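Getachew Yilma
Thread, October 2025. I rewrote the part of our tooling that turns hand-held gripper recordings into clean 6-DoF trajectories, and I'm way too happy about it. Posts below, numbered so you can skip. 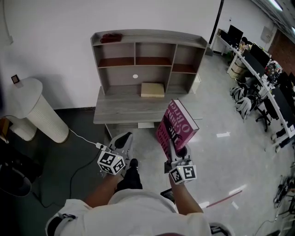
1/
The task set is shelving books. Sounds dull, I love it! Books are heavy, flat, glossy, and they all have different covers — great for perception, terrible for lazy assumptions. Flann O'Brien in bright pink is my current favorite test object.

2/
Quick background on the stack. Pose comes from the marker cubes under the grippers plus visual-inertial odometry from the head camera. Flerus is our name for the tool that fuses the two and writes out one trajectory per hand. Before this month it was basically a pile of scripts with a shared config file.

3/
The old version ran the marker detector on every frame, solved a pose for each face it could see, and averaged them. Fine when two or three faces are in view. When only one face is visible and it's nearly head-on, planar pose has two solutions that look almost equally good, and the solver would hop between them. On a plot the wrist looks like it's vibrating.

4/
The new version treats the whole cube as one rigid body. All corners from all visible faces go into a single solve, and the previous pose seeds the next one. If only one face is visible we keep both candidates alive for a few frames and let the motion decide. Wanting Qiu suggested that last bit over lunch and I had it working the same evening.

5/
Numbers, for those who came for numbers! I reran the book shelving set, 791 recordings. The old pipeline rejected 185 of them for pose jumps. The new one rejects 2. I stared at that for a while and then went looking for the bug.

6/
There was a bug, of course, just a smaller one than I feared. The jump check was running after smoothing, so it was being too kind. I moved it before smoothing and reran everything. Still 2. Both are recordings where one hand goes behind the person's back, and I'm fine with throwing those out.

7/
Next thing: time sync. Jaw opening and camera frames come in on different clocks. We used to line them up with one fixed offset per session, measured at the start. The clocks drift, so by the end of a long session the jaw closes in the data before the fingers reach the book. A policy trained on that learns to grab air. Ask me how I know.

8/
Now we estimate offset and drift together. We take the jaw width as the camera sees it, take the jaw width as the encoder reports it, and fit a line through the time differences. It's maybe a page of code. It has made a bigger difference to grasp timing than anything I did to the network all summer.

9/
Frames! My eternal enemy. Every trajectory now gets stored relative to the first pose of that hand, with the left-to-right transform kept separately. For two-handed stuff (one hand steadies the shelf, the other slides the book in) the policy really wants that relative transform, and working it out later from two noisy world poses was hurting us.

10/
The viewer got some love too. Kendley is our little replay tool, runs in the browser, and it now draws both rejected and accepted pose candidates as faint axes. You scrub to a bad moment and you can see the flip waiting to happen. I've spent way too much time just scrubbing back and forth.

11/
Things that still bug me:
Glossy floors. Ceiling lights bounce off them and the feature tracker happily locks on to the reflections, which slide around as the head moves. Currently masking very bright blobs — crude, but it helps.
Motion blur on quick wrist turns. Shorter exposure is the obvious fix and then the detector complains about noise.
Plain white walls. Not much to track there, so the odometry leans on furniture and monitors.

12/
On the planning side, Guo (our retargeting module) takes these hand trajectories and checks whether an actual arm could follow them. People do lovely things with their elbows that a six-joint arm simply can't. It used to give a yes or no for the whole recording. Now it gives a score per segment, so we can keep the good reach and drop only the weird twist at the end.

13/
Someone always asks why not solve it with one big learned model from raw video. Maybe someday! Right now, clean labels from boring geometry are cheap, and I can look at a bad one and find out why it's bad. That's worth a lot to me at eleven at night.

14/
If you're building something like this, my one piece of advice is to plot the raw poses before any filtering. Every time. We had a filter hiding the flip problem for months and everybody liked how smooth the curves were.

15/
Write-up with plots goes on the Soltum blog once Wanting has fixed my axis labels. Happy to talk drift fitting with anyone in the replies, especially if your encoder clock is worse than mine. Next up is thin paperbacks, which bend.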